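Home | Diary | Archive | Contact

February, a little after 4

Dilek and I walked Eda down the tan building's street again, and I must say I've grown fond of our slow way of doing it (Taras calls it church pace!). The rule is walking speed, one person with a thumb on the stop button, and a full halt wherever sun turns to shade on the road.
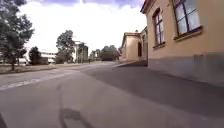 The bend, with the shadow lying over the right side.

Chih-ming wants the halt cut to 3 seconds, and I said I'd rather keep 4 until the rules are written up properly, which he took very kindly. I still owe him the checklist, and Dilek has my good pen.

3 comments | Share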